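The Folding Pages: Gray Laundry on a Bed

Home » Gallery » Bedrooms and Laundry

I own too many books about tidying, and I don't trust any of them. They all promise the same thing: fold your clothes the right way and the rest of your life will fall in line. I have been folding clothes the right way since 2000, the year I moved to Wulumbridge and got my first real dresser, and the rest of my life has not noticed.

So this gallery is short and a little grumpy. Gray knits, one bed, some curtains, and my notes on whether any of the popular advice holds up when you have a soft heap of fabric to deal with and not much patience left at the end of the day. I have kept the Gristik method in mind throughout, mainly so I can complain about it. Gristik, if you've been spared, is the folding plan with the printed cards. There are 9 cards in the pack and I use 2 of them.

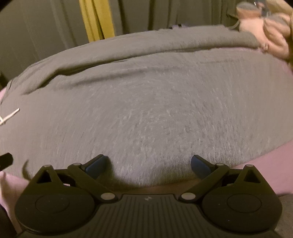
Posted 21/11/2007 by the editor, The Folding Pages
Household columnist and reluctant folder

Gray knit, rounded up over something that looks like a cushion. It appears to be a sweatshirt, or at any rate a soft garment that behaves like one. The flecked gray and white weave is the kind that hides lint beautifully, and I suspect that explains half its popularity.

The Gristik card for knits says to start with "a calm, flat surface." Fine. Show me the household with one of those on laundry day. A curved base under a knit is a bad start by any standard, because whatever crease you put in slides down the side of it. The card has nothing to say on this. It does have a drawing of a leaf.

Gray curtains with a narrow strip of yellow next to them. I have read that strong colors in a bedroom make you fold faster, and I would like to see who was timing it. I do like the yellow. A room with this much gray in it can use a strip of something else, and that is as far as I'll go into color theory.

A word on sweatshirts in general before moving on. The standard fold (sleeves in, thirds, then half) works. It has always worked, and my mother did it without a card. The newer upright roll, where the thing is supposed to stand in the drawer like a file folder, works for thin T-shirts and falls over the moment you try it with fleece. I tried it for all of June. Every time I opened the drawer the whole row leaned on its neighbor, and by the end of the month I had gone back to stacks.

Sweatpants are a separate argument. The books treat them as an afterthought, a line or two after the chapter on dress slacks, as if they were simply slacks with less ambition. They fold differently. There is an elastic waist to deal with, which never wants to lie straight, and there is usually a cord. The Mahrous folding board, which cost me 40 dollars and has a hinge down the center, makes no allowance for either one. You lay the pants on it, you flip the panel, and the waistband springs up again.
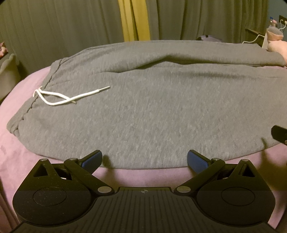 Gray sweatpants flat on the bed, white drawstring out, metal tip on the end of the cord.

I will give the flat layout its due. A bed is a better place for sweatpants than any board, mostly for the width. The fold running across the upper part and the few soft wrinkles near it are what I would smooth first, with the flat of the hand, going from the waist out toward the hem. Then one leg over the other. Then in half, and in half again if the drawer is shallow. That's the whole method, and I'm not charging for it.

The drawstring is where people disagree. Three schools, as far as I can tell from my mail. Tuck it inside the waist, tie it in a bow, or leave it out and forget it. I was a bow person for years — it looks so tidy — until I got tired of picking knots out of cotton cord at six in the morning. Tucking is better. Metal tips are a nice touch, but they find the gap in a drawer with great skill, and I would keep them on the inside of the fold.

As for the heathered knit, I keep reading that it "resists wrinkles." It wrinkles. You just can't see it as well.

Now, the bed itself. Every writer on this subject tells you to make the bed before you fold on it. I was ready to sneer at this one too, and I can't. A smooth cover really does help, if only so you can tell the garment from the bedding when both are the same shade of gray. Nustodard sells a special folding cloth to spread on top, with guide lines printed on it. I borrowed one for two weeks. The lines are in inches, my clothes are in lumps, and I gave it back.
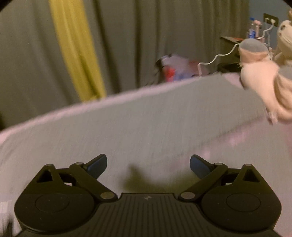 I'd put the Nustodard money toward a decent cover in a plain color and skip the guide lines. Something you can wash on warm and throw back on without ironing. If it has a border, so much the better, as you then have a straight edge to line things up with, and it costs nothing extra. A pile of finished folding should go at the foot, never by the pillows, or it will end up on the floor the first time somebody sits down to tie a shoe.

Readers have asked whether I plan to review the second Gristik pack, the one for linens. I have seen the box. It says "rediscover your fitted sheet." I know where my fitted sheet is. It's in a ball at the back of the closet, and it has been there since I wrote the column on towels.

More in Bedrooms and Laundry: Towels, Thirds or Quarters | Sock Drawers | The Chair With Clothes On It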